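Snack Wrappers and What Makes Us Pick Them Up
Summer project report, Custis House study group
July 22, 2024

I'll admit I chose this topic partly so I could buy snacks and call it research! The question was simple enough: when you've got a heap of little packets to choose from, which one does your hand go to first, and is it the flavour or the wrapper that does it?

The sorting was done on a bed, as my desk is far too small (and covered in last term's notes). A plain lavender sheet turned out to be a decent background, creases and all, and the bright packets really stood out on it.
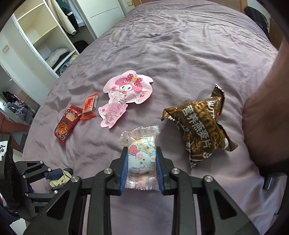 Fig. 1. Snacks spread out on the bed, with the brown oat-flake bag on the right.

I'd expected the oat flakes to do well. The bag is a lovely glossy bronze with wheat on it and looks properly wholesome, but my flatmates went straight past it. The cookie-type one with the fluffy white cartoon creature was the early favourite. You can see the round thing inside through the clear wrapper, and I think that helps a lot. The noodle sticks have a photo on the front instead, which does the same job in a different way.

Then there's the hawthorn bar, my own favourite. It says "KEEP IT SIMPLE" and "ORIGINAL FRUIT PIE", and I spent ages wondering how it could be a pie and a burger at once (the Chinese name has "burger" in it).

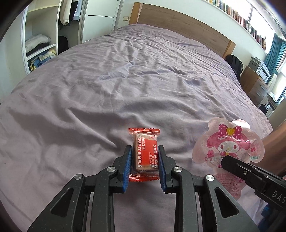

Fig. 2. The red hawthorn packet next to the pink My Melody pouch.

The pouch is cut to the shape of the character, and three of my flatmates wanted to keep it after it was empty. I hadn't planned for that, so it isn't in my tally sheet. In September I'd like to repeat the whole thing with plain paper bags and see who still wants the oats.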